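7.4 Fingers stop short of the object (fault code 15)

Applies to: Zallik hand-held gripper, used singly or in pairs.

The fault is raised when the fingers stop before reaching the commanded opening. Work on soft or patterned covers makes it more likely, as small items can be drawn in between the links.

CAUTION: Keep your free hand clear of the linkage. The fingers may close without warning once the jam is released.

1. Let go of the trigger and wait 8 seconds.
2. Switch off at the handle.
3. Move the second gripper away from the first.
4. Open the fingers by hand and check both pads for dirt or liquid.

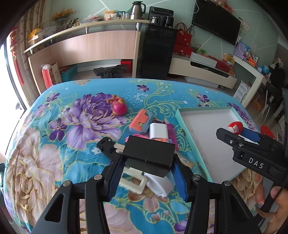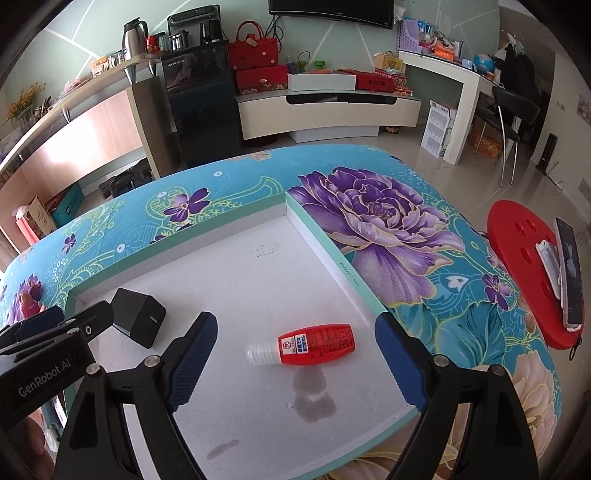 Fig. 7-3. Two-gripper work with a shallow tray. Blue finger pads in both views.

5. Wipe the pads with a dry cloth. Do not use solvent.
6. Check that the pivot screws are seated. Do not overtighten.
7. Switch on and run the opening test at 100 per cent travel.

Note: If the code returns, log it in Hestitz and take the gripper out of use. Pads are due for replacement after 500 cycles under load, or sooner if the ribs are worn.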